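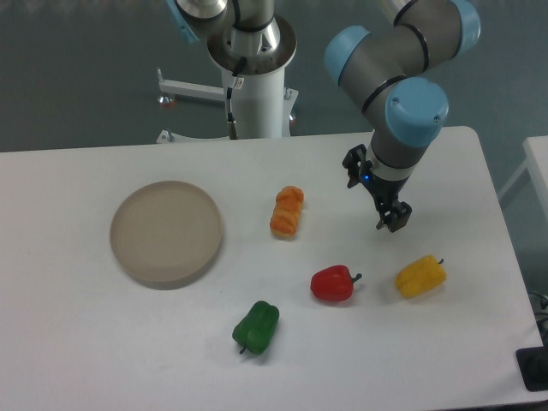 A plate, a bread roll and peppers on a white table.

Plirach, the co-operative island-building game from Canadian studio Halimico, will get its first major update on Tuesday, March 10, 2020. The download is free for everyone who owns the game on PlayStation 4, Xbox One or PC, and it adds a new region, a reworked inventory and online play for up to 6 people.

The new region is called Stovimthorpe. It is a flooded harbour town north of the starting island, and players reach it by repairing the ferry in the third chapter. Halimico says the area has 90 new side jobs, most of them short deliveries and repairs, along with a longer storyline about the town's former lighthouse keeper. Anyone who has already finished the main story can travel there straight away from the map screen.

Lead designer Jonas Brunner said the town was planned for launch but was pulled when the water effects caused slowdown on consoles.

"We had the buildings and the characters, but the harbour ran badly and we weren't going to ship it like that," Brunner said. "The team rewrote how the tide works over the winter and it's been steady in testing since February."

The inventory changes should please players who have complained about limited storage. Chests now hold 200 items each, and materials can be sorted by colour, type or the order they were collected. Crafting benches will also draw from any chest in the same building, so there is less running back and forth between rooms.

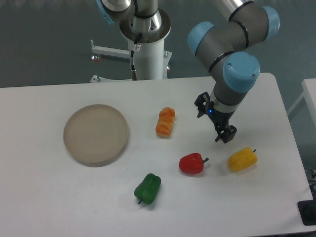
Will my old save file work with the update?
Existing saves carry over on all three platforms, but once a file has been opened in the new version it can't be loaded in the old one.

Online play has been the most requested feature on the game's forums. Until now Plirach only supported two players on the same couch. Online sessions are hosted by one player, and progress on buildings and jobs is saved to the host's file. Visitors keep their clothing, tools and any coins they earn. There is no cross-platform play - Halimico says it is looking into it but has no date.

The patch also fixes 804 bugs, according to the notes written by producer Irén Fodor. Among them are the missing bridge in chapter two and a crash when the controller is disconnected during fishing.

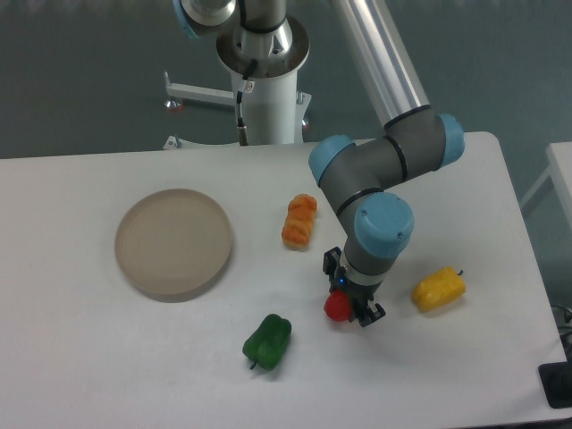 Peppers and a plate on the table, with a small red tomato held above.

A boxed edition with the update on the disc is planned through distributor Kovács. Pricing has not been announced.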